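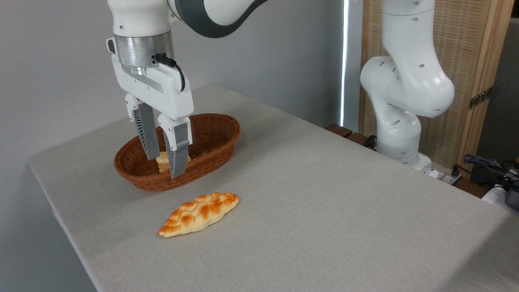

Bread Table and Baskets – Walk-Round Checklist with Comments
Lukotine Tasting Room, June round
Checked by Nazmiye Erdem, with Ilgın Toprak reading out the items
Copy to Themis Stamatopoulos

Marks used: OK, OK with comment, Fix, Not checked

1. Tablecloth clean and lying flat
OK with comment. The light gray cloth is a lovely choice and hides the flour far better than the old one ever did, but please remember that crumbs work their way into the weave, so do shake it outside before it goes in the wash. I found sesame in the washer drum again and I'm fairly sure I know which table it came from!

2. Cloth overhang at the front
OK with comment. It drapes over the front left edge and I have no objection to the look of it. Just keep the drop above knee height, and tuck it under a little when we have small children visiting, who do love to pull.

3. Woven baskets sound, no broken or lifting strands
OK. I ran a dry cloth around the rolled rim of the oval one and it didn't snag anywhere. Any basket that does snag comes off the table the same day, please, and goes to Senyo, who has the patience to trim and mend them.

4. Baskets lined when used for cut bread
Fix. Small pieces should have a liner under them, washed or fresh paper, whichever is handy. There is a box of 500 paper liners from Palport on the storeroom shelf, hardly touched, so let's be generous with them.

5. Whole loaves on a board or tray
Fix. I know a braided loaf looks handsome straight on the cloth, and I was a little sorry to write this one down, but whole bread meant for eating needs a board under it. Display-only loaves may stay on the cloth if they carry the small "not for eating" card. Serpil is bringing two more boards from home until ours arrive.

6. Bread covered between sittings
OK with comment. Good at the morning round, less good after lunch. The mesh covers live on the second shelf and they are there to be used – even for ten minutes.

7. Allergen card out and readable
OK. Wheat, egg, milk and sesame are all on it. Somebody has very nicely rewritten it in larger letters, thank you, whoever you are.

8. Folding screen steady, hinges tight
OK with comment. The woven panel is in good shape and the wood frame has no splinters that I could feel. The hinge screws took a quarter turn each. Please lift the screen when moving it, as dragging loosens them.

9. Cables away from where people walk
Fix. Gather the black ones at the right of the table and tie them back. Ilgın has a bag of fabric ties and has offered to do it before opening.

10. Clear way around the table
OK. Measured 900 mm at the narrowest point, and we ask for no less than that.

11. Direct light on the bread
OK with comment. A bright strip gets in beside the screen. Bread dries out quickly in sun, so shift the baskets along if it reaches them.

12. Hand wash and tongs
Tongs OK, 8 pairs, all clean. Soap was low and I topped it up while I was there.

13. Fire blanket and extinguisher
Not checked. Themis has the key to the cabinet, and I'll go back with him at 4 p.m.

Items 4, 5 and 9 to be put right before the next tasting. Order for boards placed with Karaca, reference 2309.

N. Erdem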